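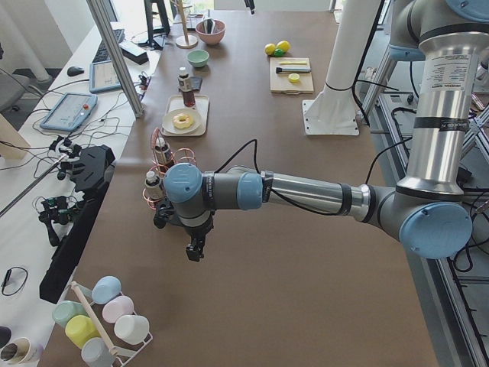 Robot arm over the papered table

I've had the Brulel mineral sorting kit since February and I'm completely smitten with it! It's a hardness set, a streak plate, a wee magnet on a handle and a folding loupe, all in a grey tin that fits in a coat pocket (a big coat, mind you).

The hardness picks are the star. My old Murkach set had tips that wandered after a season of quartz, but these bite cleanly, and the colour coding means I've stopped grabbing the 3 when I want the 2. I took it up to the old diggings past Wudcombe and sorted calcite from barite on the tailgate, grinning like a kid.
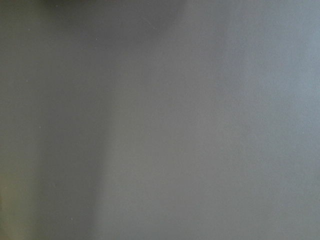
The streak plate is unglazed on both sides, so you get twice the life out of it, and hematite leaves a gorgeous rusty red. Farah Chong borrowed mine for her Gilchrist samples and I had to ask for it back. Twice.

Grumbles? The loupe hinge is stiff, and the booklet skips the feldspars almost entirely, a strange choice when you'll be tripping over them all day. I'd also love a small dropper bottle for the acid test.
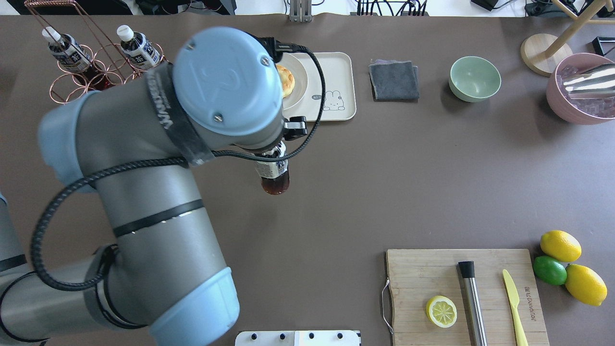 Bottle held upright in the gripper

Still, I'd buy it again tomorrow.

Ikhsan Sumampouw, March 7, 2024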